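Can a machine clear the table yet?

Wed 9 January

I have been asked this often enough since October that I thought I would write down what I think. My answer is that it can do parts of the job, slowly, and that the parts it can't do are mostly the ones we don't notice ourselves doing.

The easy chores went to machines a long time ago. A washing machine works because we carry the clothes to it and shut the door. A robot vacuum works because we pick up the socks first. In both cases a person does the awkward bit and the machine does the dull bit. I paid 100 pounds for my vacuum, second-hand, and it still gets stuck under the same bookcase in my flat in Trindinham.

Shop floors are further ahead, but they have been arranged to suit the machines. I used to work at the Gomeck warehouse, where one line moved 2000 cartons in a shift. Every carton was one of 2 sizes and arrived the same way up. If a carton came down with a flap open, the line stopped and one of us walked over and closed it. I would not call that a failure. It was a sensible way to run a line, but it tells you very little about kitchens.

A table at home is different. Things are left on it by people who were thinking of something else. Some of them are soft, some are thin, and some are joined to other things by a wire. You and I would lift the lamp with one hand and move its lead out of the way with the other, without deciding to. A machine has to find the lead, work out what it belongs to, and know that pulling it may bring something else along.

Tablecloths make it worse. A cloth slides and bunches up under the fingers, and a pattern on it makes it harder to tell where a flat object stops. Clear plastic wrapping is another old problem, as it shines and gives way when you squeeze it.

The hands have improved a good deal. Jointed fingers can get hold of shapes that the old two-pronged grippers dropped. What I would like to see now is a whole table done from start to finish, with a mixture like this one.

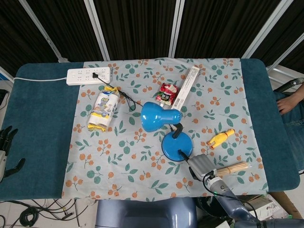

Katene thinks I am setting the bar too high, and that a machine which only put away the solid things and left the cables for a person would still be worth having. I can see that. I would probably use one, if it cost less than the dishwasher.

My own test is still the bundle of skewers. Picking it up is one thing, but putting it in a drawer without it spreading everywhere is another, and I can't always manage that myself. I'll write again when I have read the Lokmont trial notes properly.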